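Jincombe Community Help
Clubs and Student Projects > Robotics

Two-arm unpacking task: how many demonstrations before we train again?

Posted by Vaida Priedītis, September 18, 2024

I help with a student robotics club and we are entering the Tisum household task event next May. Our task is groceries and supplies: two arms, one plastic basket of rolled packages, and the arms have to take the rolls out and set them on the table. One student drives the arms while another keeps the log. We have a camera on each wrist and one fixed camera that looks over the whole table.

Views from two wrist cameras and the fixed one, not in any special order:
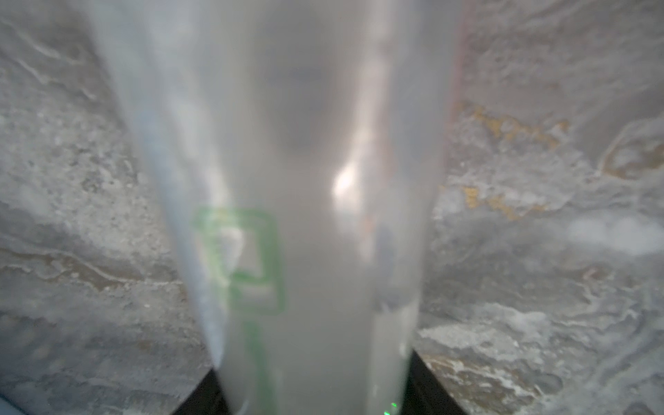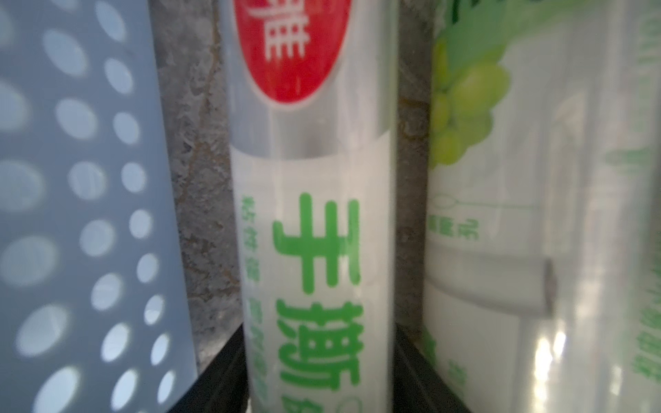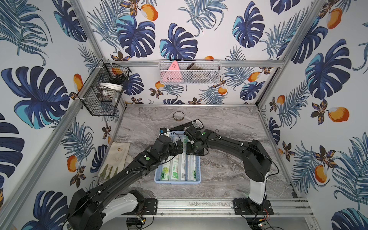
Gunārs Tamošiūnaitė

I would look at your demonstrations before you record any more. We entered the same event with a different task and had a bigger set than we needed, and a lot of it was bad. Students get tired and start doing things their own way. One of ours always went in from the left, another always from the right, and the policy learned to stop in the middle and do nothing.

What worked for us was a written procedure one page long. It said which arm goes first, where the arms start, where the item is set down, and when the recording ends. If a run did not follow the page, it was deleted the same day. We went from 731 runs down to 600 and the next training gave a better result than the one before it, with the same settings.

For packages in plastic film I would also check the lighting. Film reflects, and the reflections move when the arm moves. If you record in the afternoon with the blinds open and then test in the evening, the wrist cameras are getting something they have not seen. Close the blinds and use the same lamps every time.

How many runs do you have now, and is it one operator or several?

Vaida Priedītis

We have 600, from 9 operators. I left that out of my post, sorry. The trouble is mostly with the second roll. The first one comes out fine on most tries. After that the other rolls have shifted and the arm closes on two of them, or on the side of the basket. The students want to record another 600 over the break. I would like to know if that is a good use of their time before I ask the school for the room.

We do not have a written procedure. The operators all had the same short lesson at the start and that was it. The blinds are open or closed depending on who gets there first.

Gunārs Tamošiūnaitė

Nine operators with no procedure is a lot. I would not record another full set yet. Sort what you have by operator, train on the two or three most consistent people, and compare. It will take you a few evenings and no robot time.

For the second roll, check how your runs begin. If every run starts with a full, tidy basket, then the messy basket only turns up in the later part of each run, after the operator has already made small mistakes. Record a batch where the basket starts with one or two rolls already gone and the others pushed out of line. Keep those short, one roll per run. We did this with our drawer task and it helped more than anything else we tried.

Also look at the speed. Fast operators close the gripper while the arm is still moving. Ask them to stop above the roll, go down, close, and then lift.

Birivura

Just get more data. More is always better with these. Our team did and it was fine. What gripper fingers are you using? We changed to softer ones and stopped having problems with plastic packaging.

Vaida Priedītis

Thank you both. The fingers are the ones that came with the arms and the event rules do not let us change them this year (section on hardware, near the end).

I sorted the log by operator last night. Three of the students do it nearly the same way, and the others are all over the place. One of them takes the rolls from the middle of the row, which I had not noticed. We will train on those three first, and two of the students are writing the one-page procedure now. Then we will record the short runs with rolls missing. I will post the numbers here when we have them, probably after the break, as the room is booked by the Chornovol chess group until then.

Gunārs Tamošiūnaitė

Good plan. Keep the deleted runs on a separate drive for now. We wanted a few of ours back later.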